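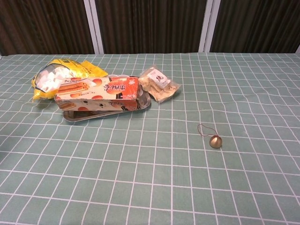
Search this site Go

3.2 Cloths, wrinkles and where the snacks end up

I should say first that I love a checked tablecloth, so I'm hardly a neutral party! In the Prokcombe sittings we left people to lay out their own bits for a snack table, and I kept noticing how they bunched things up (packets practically leaning on each other) with loads of bare cloth left over. Figure 2 is a fair example: green cloth, white grid, and the food and a tray huddled together at the back left, with a yellow bag of what look like marshmallows on the outside of the huddle.

I'd gone in thinking the grid would make people tidy, you know, lining boxes up with the squares. Of the 50 layouts we looked at in July, only six followed the lines in any way I'd be happy to defend. The cloth doesn't help, mind you. It ripples around the packages, so the lines wander a bit just where you'd want them straight.

Figure 2. Snack table with grid cloth, Prokcombe sittings.

The Nava sittings used a plain cloth, and the huddles there were, if anything, tighter. I'd love to blame the cupboard (people unpack from one side and stop when their arms get bored) but we didn't record that, so I'll leave it for section 4.

Contact the Vusevum project | Copyright Mendico | Back to top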